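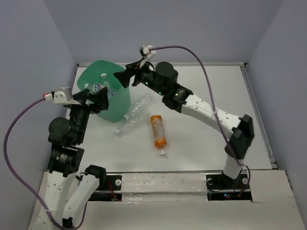 Njoroge Waweru has been collecting empty drinks bottles for four years, first from his own street and now from most of Tilwood. He runs the Nyaga bottle round out of a rented unit behind the old dairy. We met there at half past seven in the morning, before the van went out.

The unit is a long, plain room with a roller door at one end and a sink at the other. Bags come in by the door, get tipped out and sorted in the middle, and leave as bales from a side passage. Waweru had been in since six and was writing up the board when I arrived.

"We take clear plastic drinks bottles. That's it," he said. "People bring us yoghurt pots and trays and I have to hand them back. I've got no buyer for those."

He started the round after the bring bank at the Cendby car park was taken away. His neighbours were putting bottles in with the general rubbish or driving them to the tip, and he had a van that sat idle three mornings out of five. He printed some slips, put them through doors on two roads and waited. Eleven households said yes. The round now calls at 195 addresses, plus a school, two cafes and the leisure centre.

The leisure centre is the biggest single source. In August it filled so many bags that he had to do a second run after lunch. "Kids' camps," he said. "They get through water like you wouldn't believe. I'm not complaining about it, but I did have to borrow a trailer."

I asked him what a household should do with a bottle before putting it out. He has been asked this many times and has settled on a short answer.

"Empty it, give it a quick swill, squash it if you can, put the cap back on. You don't need hot water and you don't need to scrub it. If there's a drop left in the bottom I can live with that. If it's half full of old milk I can't."

The cap question comes up most. For years people were told to take them off, and plenty of his customers still do, leaving him a bag with a layer of loose caps at the bottom. Small caps fall through gaps and end up swept off the floor. Screwed on, they travel with the bottle and are separated later at the plant.

Labels are less of a worry. "Leave the label alone," he said. "Some people sit there picking at them with a knife. One lady soaked hers in the bath. It's very kind of her but they come off at the other end anyway." He would sooner that people spent the time checking what was inside. He has had batteries, a set of keys and a fair amount of cigarette ends.

Squashing has its own small disputes. Waweru likes bottles flattened lengthways, with the air pushed out before the cap goes on, because he can then get nearly twice as many in a bag. The ribbed water bottles go down easily. The stiffer ones for fizzy drinks need a foot. Bottles twisted into a knot are harder to check and he asks people not to do it.

Sorting is done by eye, a bag at a time. Clear bottles go one way and coloured ones another – green and blue fetch a lower price and are baled separately. Anything that held oil or cleaning fluid is pulled out. Bottles with a full plastic sleeve, the kind that covers the whole body, are put to one side as well. His buyer will take a few but grumbles about them.

"You get quick at it," he said. "I used to pick each one up and read it. Now I can tell from the shape mostly. My daughter's faster than me, she's got no patience so she just goes."

Last month the round brought in 2468 bottles from the households alone. He would like it to be 3000 by next spring and thinks the new flats on Lunia Road could do it, if the managing agent will let him put a bin in the store there. He has written twice. The agent wants to know who will clean it out, and he has told them he will.

Money is tight but steady. The households pay a small charge every quarter, which covers fuel and the rent on the unit. The bales bring in something on top, though the price moves about and he has learned not to plan on it. Last winter he held back 36 bales hoping for a better rate, ran out of floor and sold them for less than he'd been offered in the first place.

"I wouldn't do that again," he said. "You can't get to the sink."

He would rather people bought fewer bottles to begin with, and says so on his slips. A couple of customers have stopped the service for that reason, having gone over to tap water and a flask. He still waves to them on the way past.

By quarter past eight the kettle had boiled twice and the first bags were tied. Waweru checked the sheet on the dashboard, moved the school to the end of the run on account of a sports day, and went to open the gate.

New households in Tilwood and Cendby can join the round at the start of any quarter. Bags are supplied.

Search this site Enter keyword Go

Contact us | © Tilwood Local Pages | Back to top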